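生活の手続き相談 > 健康保険・年金 > 退職後の保険

退職後の健康保険、任意継続と国保で月の差が小さいときの選び方
2025年1月8日　投稿：なべぶた

昨年12月末で会社を辞めました。勤め先はGretarbergの日本法人で、健康保険はMisavel健康保険組合に入っていました。今月から個人で翻訳と資料作成の仕事をしています。取引先は今のところMagalhãesという会社だけで、雇用ではなく業務委託です。次の就職の予定はありません。

健康保険をどうするか、まだ決めていません。候補は前の健保の任意継続と、市の国民健康保険の二つです。妻は昨年まで私の扶養に入っていて、パート収入は少しだけ、パート先の社会保険には入れないそうです。子どもはいません。

健保に電話で聞いた任意継続の保険料と、市役所の窓口で試算してもらった国保の保険料を比べると、国保のほうが月に1118円ほど高いという結果でした。もっと大きな差がつくと思っていたので、かえって迷っています。

分からないのは次の点です。

・このくらいの差なら、安いほうの任意継続にしておけばよいのか。ほかに見るべき違いがあるのか。
・任意継続を選んだあと、途中で国保に変えられるのか。昔は変えられなかったと聞いたことがあります。
・国保は前年の所得で決まるそうですが、今年の収入が減る見込みの場合、いつから安くなるのか。
・保険証はもう返却しました。手続きが終わるまでの間に病院に行ったらどうなるのか。妻が月に一度、通院しています。
・年金も一緒に手続きが必要なのか。

離職票はまだ届いていません。退職理由は自己都合です。持病は私にはありません。会社の総務からは「健保に直接聞いてください」と言われ、健保の電話は昼休みにつながりにくく、一度しか話せていません。健保のしおりは読みましたが、国保との比較については何も書いてありませんでした。

経験のある方、教えてください。

かんすけ

差額だけで決めるなら任意継続でいいと思います。自分は3年前に同じことをして、任意継続にしました。差は月872円でした。

手続きは申出書を郵送して、納付書が届いたらコンビニで払うだけです。期限だけ気をつけてください。

途中でやめるのは自分のときは無理だと言われました。2年間は就職するか死ぬか、あとは保険料を払わないで資格を切らすか、そのどれかです。今は知りません。

台所の窓

以前、企業の総務で退職者の手続きを担当していました。今は離れているので、最終確認は健保と市役所でしてください。書かれた順に答えます。

まず期限です。任意継続の申出は、資格を失った日から20日以内と決まっています。12月31日退職なら資格喪失日は翌日の1月1日で、期限は1月20日になります。郵送の場合、消印でよいか必着かは健保によって扱いが違うことがあるので、余裕をもって出して、電話がつながったらそこも聞いてください。正当な理由がないかぎり、1日でも過ぎると受け付けてもらえません。加入できるのは、退職日までに続けて2か月以上被保険者だった人ですが、これは問題ないはずです。

国保の届出は14日以内です。こちらは遅れても加入自体はできますが、保険料は1月分までさかのぼってかかります。一方で、届出が遅れた間の医療費は、やむを得ない理由がないと給付されないことがあります。奥さまの通院があるなら、どちらにするにしても早く済ませてください。

差額以外に見る点をいくつか書きます。

一つ目は、奥さまの扱いです。任意継続では条件を満たしていれば引き続き被扶養者になれて、人数が増えても保険料は変わりません。国保には扶養という仕組みがなく、奥さまの分も世帯の保険料に加算されます。市役所の試算が二人分になっているか、確かめましたか。窓口で「ご本人の分」と言って計算してもらうと一人分の数字が出てくることがあります。もし一人分だったら、実際の差はもっと開きます。

それと、40歳以上65歳未満であれば介護保険料が加わります。年齢が書かれていませんが、健保の数字には介護分が入っていて市の数字には入っていない、あるいはその逆ということもあります。比べるときは両方の内訳を紙でもらうのが確実です。

二つ目は、健保独自の給付です。健康保険組合には、医療費の自己負担が一定額を超えたときに後から払い戻す付加給付を設けているところがあります。任意継続の人も対象にしている組合が多いですが、対象外の組合もあります。Misavel健保がどうかは私には分かりません。しおりの給付のページに「付加金」とか「付加給付」という言葉があるはずなので、見てみてください。奥さまの通院が高額になることがあるなら、月千円あまりの差より影響が大きいです。健診の補助も同じで、任意継続の人と家族が使えるかどうかを聞いてください。市の国保にも40歳からの特定健診があります。

なお、傷病手当金は任意継続になってから生じた病気やけがには出ません。在職中と同じ保障が続くと思っている方がいますが、ここは違います。

三つ目は、保険料が動く時期です。

任意継続の保険料は、退職したときの標準報酬月額をもとに計算します。ただし上限があり、その健保の全加入者の平均の標準報酬月額のほうが低ければ、原則として平均のほうで計算します。規約で退職時の額をそのまま使うと決めている健保組合もあります。会社負担がなくなるので、在職中の天引き額の倍くらいと考える人が多いのですが、上限が効いた場合は倍までいきません。収入が減っても保険料は下がりません。変わるのは料率や上限が改定されたときです。

国保は年度単位です。今の1月から3月までは令和6年度の保険料で、もとになるのは令和5年の所得です。4月からの令和7年度は令和6年の所得、つまり会社で働いていた最後の年の所得で計算します。今年の収入が減ったことが反映されるのは令和8年度からです。ですから、今年いくら収入が減っても、来年の3月分までの国保は会社員時代の所得で決まります。

市の試算がどの年度のものかも確認が必要です。この時期に窓口で頼むと、今年度分で計算されることが普通です。4月からの分は源泉徴収票を持っていくと概算を出してもらえますが、料率がまだ決まっていなければあくまで目安です。令和5年より令和6年の給与が高かったなら、4月から国保のほうがもっと高くなります。

四つ目、途中でやめられるかどうかです。かんすけさんの回答は以前の制度の話だと思います。令和4年1月から、本人が申し出れば任意継続をやめられるようになりました。健保が申出書を受け取った月の翌月1日に資格がなくなります。さかのぼってやめることはできません。やめたあとに国保へ入る手続きは自分で市役所に行って行います。反対に、国保に入ってから任意継続に戻ることは、20日の期限を過ぎたらできません。

このため、迷ったままなら任意継続を先に選んでおいて、令和8年度の国保の額が分かるころに比べ直すというやり方ができます。任意継続は最長2年なので、そのころはまだ期間が残っています。来年の確定申告を済ませてから市役所で試算してもらい、国保のほうが安ければ3月中にやめる申出を健保に届くように出して、4月1日から国保です。3月の後半に郵送して4月に着いてしまうと、5月1日からになります。

前納についても書いておきます。半年分や1年分をまとめて払うと少し割引がありますが、途中でやめた場合は残りの月の分が返ってきます。前納したからやめられないということはありません。

保険料の納付期限はその月の10日です。初回だけは健保が指定した日になります。初回分を期限までに払わないと、最初から任意継続にならなかったものとして扱われます。2回目以降も、期限までに払わなければ翌日に資格がなくなります。うっかりの払い忘れで資格を失った人を何人も見ました。口座振替にできる健保なら、そうしてください。

五つ目、手続き中の受診です。今は紙の保険証が新しく出なくなったので、マイナ保険証を使うか、資格確認書を受け取ることになります。任意継続の申出をしても、新しい資格がデータに登録されるまで日数がかかります。その間に受診するときは、窓口で切り替え中だと話してください。いったん全額を払い、あとで健保に療養費として請求する形になることがあります。領収書と診療明細書（請求には診療報酬明細書を求められることもあります）は捨てないでください。同じ月のうちなら、資格が確認できた時点で病院が精算してくれることもありますが、これは病院によります。前の健保の資格はもうないので、古い情報のまま受診しないように。使ってしまうと、あとで健保から医療費の返還を求められます。

六つ目、年金です。健康保険をどちらにしても、国民年金への切り替えが必要です。市役所で14日以内に手続きします。奥さまも今まで第3号だったのが第1号になるので、二人分の届出が必要で、保険料も二人分かかります。健康保険が任意継続で奥さまが被扶養者のままでも、年金の第3号は続きません。ここを勘違いして奥さまの分を放置する方がとても多いです。払うのが難しければ免除の申請があり、失業した人には特例の審査があります。これには離職票か雇用保険受給資格者証の写しなどを付けます。

最後に退職理由について。会社都合などの理由で離職した65歳未満の人には、国保に軽減の制度があり、前年の給与所得を100分の30とみなして計算してもらえます。自己都合では原則として対象外ですが、体調や家族の介護など、正当な理由があると認められた離職は対象になることがあります。離職票が届いたら離職理由のコードを見て、思い当たる事情があるならハローワークで相談してください。ただし、すでに個人で仕事を始めているということなので、雇用保険の受給資格そのものについて先に話をする必要があります。受給資格者証か受給資格通知が出ないと、この軽減は申請できません。

離職票が届くのを待つ必要はありません。任意継続の申出に離職票を求めない健保が多いですし、市役所も健康保険の資格喪失証明書があれば国保と年金の手続きをしてくれます。資格喪失証明書は会社か健保に頼みます。

ゆずの皮

個人で仕事をしている者です。台所の窓さんの説明でほぼ足りていると思うので、補足だけします。

業種によっては国保組合という選択肢もあります。文芸や美術、建設などの団体に入っている人が対象で、所得に関係なく定額のところもあります。翻訳が対象になるかは組合と所属団体によるので、調べる価値はあります。ただ、加入の審査に時間がかかるところもあるので、20日の期限には間に合わないと思ったほうがいいです。先に任意継続に入っておき、審査が通ってから移るのが現実的です。

確定申告では、任意継続でも国保でも、払った保険料の全額が社会保険料控除になります。奥さんの国民年金も、あなたが払えばあなたの控除に入れられます。私はFalachという会計ソフトを使っていて、個人の口座から払った保険料は経費にせず、事業主貸に入れています。最初の年にこれを経費に入れてしまって直すのが面倒でした。健康保険も年金も経費にはなりません。

もう一点、所得の計算です。今年から事業所得になるので、令和8年度の国保は売上ではなく、必要経費を引いたあとの所得で決まります。青色申告特別控除も引いたあとの金額で計算されます。青色にするなら開業から2か月以内に申請書を税務署に出してください。1月15日までに開業した人は3月15日が期限です。年が違うとこの控除が使えず、国保の金額にも響きます。

それから細かいことですが、私のときは書類の取り寄せと簡易書留で合計1145円かかりました。月の差額がそれと変わらないような金額なら、私なら給付の内容と、払い忘れの心配がどちらに多いかで決めます。

なべぶた（投稿者）

ありがとうございます。市の試算の紙を見直したら、加入者数の欄が1になっていました。妻の分が入っていません。年度も令和6年度でした。昨年は残業が多く、一昨年より給与が高いので、4月からはさらに上がりそうです。

健保のしおりには付加給付のページがあり、任意継続の人も対象と小さく書いてありました。金額の条件は在職者と同じようです。

任意継続の申出書は明日、簡易書留で出します。初回の納付期限は、納付書が届いたら確かめます。妻の通院は今月の下旬なので、それまでに登録が間に合うか健保に聞いてみます。年金は妻の分も要るとは知りませんでした。資格喪失証明書を総務に頼んでから、二人で市役所に行ってきます。青色申告の申請は、開業届と一緒に出すつもりです。

台所の窓

試算の紙が一人分だったのなら、任意継続でよいと思います。資格喪失証明書には被扶養者の氏名と、扶養から外れた日も載せてもらってください。奥さまの年金の届出で必要になります。市役所には基礎年金番号が分かるものかマイナンバーカードを二人分持っていくと早く済みます。

最終更新：投稿当日 21時40分

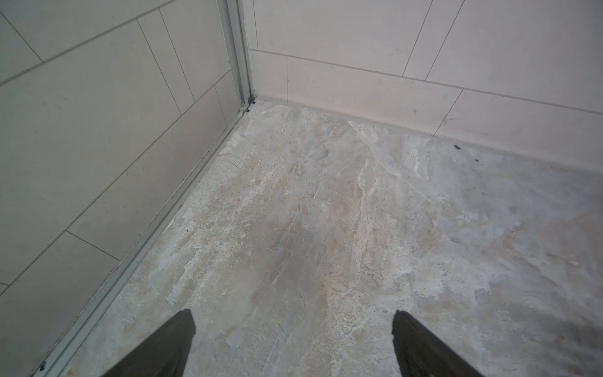 マーブル模様の床とタイルの壁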